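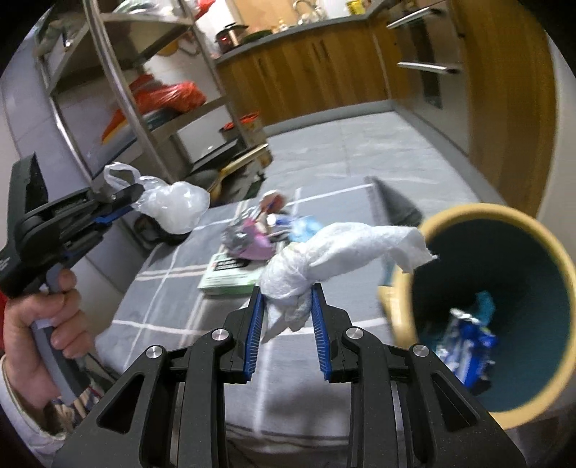 Every household I know has a theory of the table after lunch, and most of the theories are wrong. Mine, for years, was that you clear the big things first, because the big things are what guests would notice, and then you stand there holding a casserole dish with nowhere to put it while the wrappers stay exactly where they were. I now start with trash. The basket comes up to the table, the crumpled paper towels go in before anybody can decide they have another use in them, and the foil wrappers and little packets get heaped in one pile so they can be judged as a group. The gray checked tablecloth helps more than it should. A white grid is unforgiving about what has been left on it, and I have come to think of it as a form of bookkeeping.

I was put onto this by Marlina Pangaribuan, who wrote in after the March newsletter to say that my piece on dish racks had missed the point. Dishes, she said, are the easy part, because everybody agrees where a plate lives. It's the in-between stuff that takes up the evening: the packet with two crackers in it, the box that may or may not be empty, the plastic bag somebody has knotted shut so that you can't find out what's inside without a fight. She recommended going through all of it in one standing, with the wastebasket closer than feels polite. I tried it out of spite and have been doing it ever since.

A few notes for anyone who wants to try it out of spite too.

Bring the basket to the mess. I resisted this one. I was raised to believe the wastebasket has a place on the floor and that you walk to it, as a kind of penance for eating. But a person with a paper towel in hand and six steps to go will put that towel down on the counter every time, and then it's a counter towel, and it'll be there at breakfast.

Pick up every box. Do not look at it and form an opinion. I kept an empty tea box for most of a winter on the strength of how full it looked.

Plastic bags are a matter of conscience. Our household has a bag of bags, like yours, and the bag of bags had reached a size where it needed its own hook. The rule now is that a bag gets saved if it is clean, whole and big enough to hold a loaf. Everything else goes. Meirion Eynon, who edits this newsletter and has opinions on loaves, asked me to specify what size of loaf. I decline to.

Paper towels are not to be flattened, folded or kept for "one more wipe." I know where that road goes. I've seen my uncle's garage.

The shelves are a separate job. This is the one I break most often. You go to put a tray back on the rack, and the cutting board is leaning the wrong way, and there's a wooden spoon sticking out where it will catch your sleeve, and before long you are reorganizing the lower shelf while the table sits behind you looking the way it did an hour ago. Slide the tray in. Walk away from the spoon. It was sticking out yesterday and the house stood.

Wipe last, and shake the cloth outside if you have an outside. If you have a balcony with neighbors under it, fold the cloth in from the corners and empty the crumbs into the basket, which is, conveniently, right there.

I should report that the method has its critics at home. The main complaint is that I have started clearing while people are still eating, or at least while they are still holding something they might eat. I admit to one incident with a wrapper that had half a cookie in it. I've apologized, and I've bought cookies - a better brand, too, though this was not entered in my favor.

The other complaint is noise. A wastebasket set down next to a dinner chair apparently sends a message. So I wait until the coffee is poured now, and I bring the basket in from the side, casually, like a man carrying in firewood.

Marlina has since written again to say that she's moved on to the drawer under the phone and would I like to hear about it. I would, and I've asked her for 400 words. She has sent 1013, most of them on the subject of rubber bands, and Meirion is cutting it down as I type. It should run next time, with or without the part about the batteries. If you have a drawer of your own you'd like to confess to, the usual address will find us - keep it under 200 words, please, and don't enclose samples.

4 min read
12 shares
7 comments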